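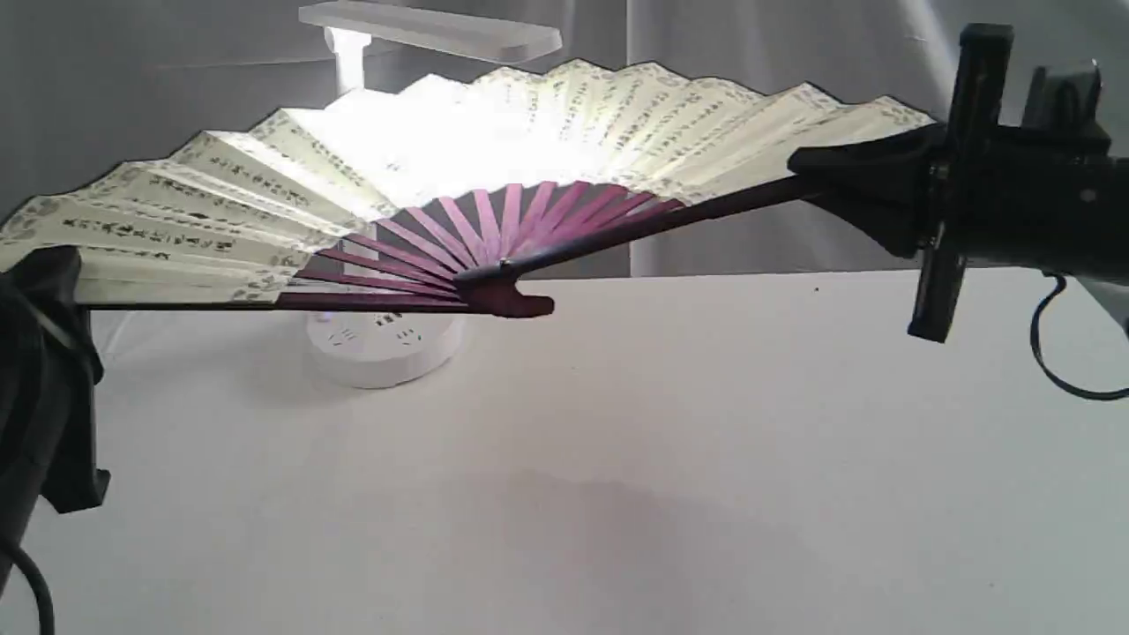 What should be in a house rulebook for two-arm teleoperation?

Posted by flavstead_lurker

I run the arms at a small shop called Pirulberg. Our safety rules come to 22 pages and cover every way a person might get hurt, including several I'd never thought of and now think of often. On handling things that fold, bend or tear, they offer one line: "Use appropriate care." We've logged 203 runs with thin, hinged objects and every operator has a private idea of what appropriate means. My boss wants a written rule by November. Where do other people set the limits, and who gets to call a stop?

Yabsira Birhane

I wrote ours at Tsegaye, so blame me for what follows.

Grip the stiff part. On a folding fan that means the guard sticks, and the paper leaf stays out of the jaws as far as you can manage.

Name one leading arm per task and write it on the run sheet. Two arms that both think they're in charge will settle it using your object.

Set the force limit on a scrap piece first. Write the number down. "Same as last time" was our limit for seven months and I'm not proud of it.

Anyone in the room can call a stop, and the operator doesn't get to argue until the arms are still.
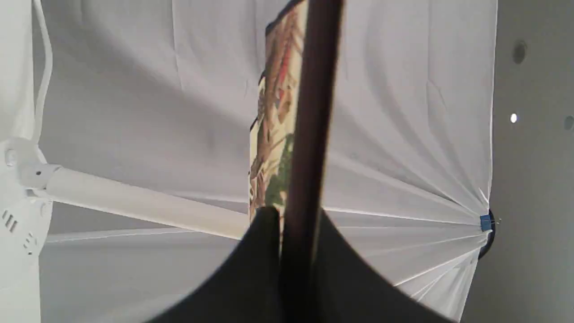 Clearance is the part most rulebooks skip. Ours says the operator checks the wrist view before any sideways move and says out loud what is close to the fingers. People feel silly doing it for the first week. But a long thin rod held upright between two fingers, with a printed card standing right behind it and white fabric filling most of the view, leaves you plenty to say. We also list clips, cables and anything else on the backdrop as part of the workspace – a small blue binder clip counts as an obstacle until somebody shows it can't be reached.

tsk_emano

just go slow

pirul_nightshift

Mostly agree with Yabsira, though the talking out loud rule died here after over 183 runs' worth of mumbling. We put a short checklist next to the stop button instead: grip point, leading arm, force limit, what's behind it. It gets read maybe half the time, a big improvement on the binder.

Put a date on the rule too, and a name. Ours had neither, and we spent a whole afternoon working out whether it replaced the old one or the old one replaced it.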